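Cream shoes, and other decisions I have made

Wednesday, February 18, 2026

3 comments | 8 shares

I bought cream trainers in July. I mention the month in my defence, as it hadn't rained for ages and I was under the impression that I was the sort of person who strolls about in linen. I don't own any linen. I do own the trainers, and they have now had seven months of bus floors, pub gardens and the path behind the Tilahun allotments, where everyone takes their dogs and only some of them take bags.

So last weekend was given over to shoe cleaning. I cleared the table, fetched the old toothbrush, and watched a video by a very calm man who said the whole job takes a few minutes. He had a garage with pegboard. I have half a drawer.

The laces are where I came unstuck. Every guide says the same thing: take the laces out first, wash them separately, get at the tongue properly. Fine. But mine are done up in those fat knots with toggle things on, and when I got them home from the shop I admired the way they'd been tied and vowed never to touch them. I've been getting my feet in and out with a shoehorn and bad language ever since. If I undo them I will never get them back to how they were. I know this about myself. I once took a roller blind down to wash it, and it lives in the loft now.

The laces stayed in. I went round them with a cotton bud, like someone restoring a fresco.

The leather bits are easy, for the record. Warm water, a drop of washing-up liquid, a cloth you don't mind losing. The holes in the toe cap are less easy. They're tiny and in rows and each one holds its own small helping of Tilahun. I used a wooden cocktail stick until I began to worry about making the holes bigger, and then I used the toothbrush and told myself it was the same.

Grey suede is another matter. You mustn't get it wet, says one lot. You may get it slightly damp, says another, so long as you brush it in one direction afterwards. My sister-in-law swears by Clenine, which comes in a little tub with its own sponge and smells of pear drops. The shop in Sisitz only had the Onusia spray, which is for "all fine footwear" and costs more than I'd like to admit in front of people who remember what I said about the price of her candles. I bought it anyway. I brushed in one direction. On the left shoe I then forgot which direction.

The yellow patch at the heel is my favourite part and the reason I bought them, if I'm being truthful. It needed a wipe and nothing else. There's a lesson there about buying the whole shoe in yellow.

Total time: 2 hours, not counting the trip to Sisitz. Would I do it again? I suppose I'll have to, as I've worn them to the post office since and it was raining sideways. My mother, who has polished black lace-ups every Sunday for the best part of 70 years, asked on the phone why I didn't just buy brown ones. I said I'd ring her back.

Next up, if I can face it, is the rucksack. Something has leaked in the front pocket and I've been keeping my keys elsewhere.

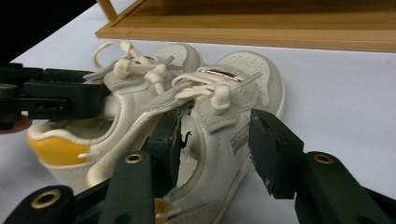 The cream pair, toggles and all.

Back to top | Contact | All words copyright the author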